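Share (15) · Comments (0)
Reading time: 13 min

We use cookies to keep this site working. By continuing to read you accept our cookie notice.

3.2 Storage layout of the wall panel

The arrangement of hand tools above a work surface has mostly been treated as a question of reach. In the present study we were more concerned with return: whether a tool that has been taken down goes back to the position it came from, and how the fixing itself affects this. Reach was held as constant as the room allowed. All storage positions were placed on one perforated panel directly behind the tabletop, and no drawers or boxes were used for the tools under study.

The panel is a standard perforated board mounted upright at the rear of the bench. Fixings were taken from the Pinex range of wire hooks, in the two forms described by Kamolrat in the pilot report: a plain single hook and a wider closed form on which a handled tool can hang. A cup on a wire hook was added for screwdrivers after the pilot, when it was found that long thin tools hung singly took up more panel width than they justified. The cup has the drawback that it fixes the group of tools and leaves the order within the group open. A screwdriver returned to the cup was therefore scored as correctly placed regardless of its angle or its neighbor.

Rolled goods were treated separately. Tape is awkward to store flat, as rolls stick to one another and the lower ones are seldom used. Hung on a hook through the core, each roll can be removed without moving the next. We used rolls of different colors and kept their order fixed throughout, so that an exchange of two rolls could be read from a still image without any marking on the board. No outlines or labels were drawn on the panel. Birkett has argued that painted outlines raise the rate of correct return at first and then fall out of use when the tool set changes – a point we did not test, but which led us to leave the board plain.

3.3 Vacant positions

A position was recorded as vacant when its hook was present and carried nothing. Vacant hooks were never removed between sessions. This matters for the scoring, as a bare hook works as a weak reminder that something is missing, while a bare stretch of board gives no such signal. In the Dranus layout, which was used for 73 of the recorded sessions, at least one hook was left without an assigned tool from the start. Tools placed on an unassigned hook were scored as misplaced, even where the choice was a sensible one.

Figure 4 gives a view of the panel with scissors, screwdrivers and tape on the board and a pair of red-handled pliers off it. The scissors hang with the points down, the orientation we specified for all bladed tools. 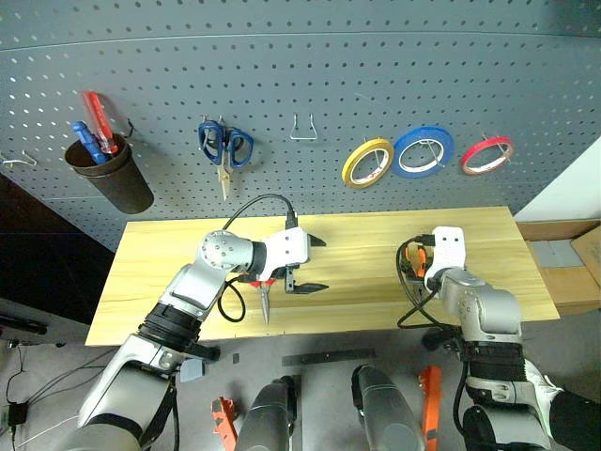
Figure 4. Pegboard and tabletop, with pliers held above the work surface. Tape rolls at right: yellow, blue, red.

Two limits of the layout should be noted. First, the cup and the scissors are both on the left part of the board, and the tape is farther to the right, so tool type and side are confounded. The Grirnurico layout reverses the two groups and is reported in Section 4. Second, the panel was sparsely filled. Prasertsri, the larger of the two workshops surveyed in July, kept around 600 items on its walls, and we would not expect return rates from a lightly loaded board to carry over to one of that density. Spacing between neighboring hooks was generous here, and a tool could be lifted off without touching the one beside it.

Get new papers in your inbox. Enter your email address to subscribe to the newsletter.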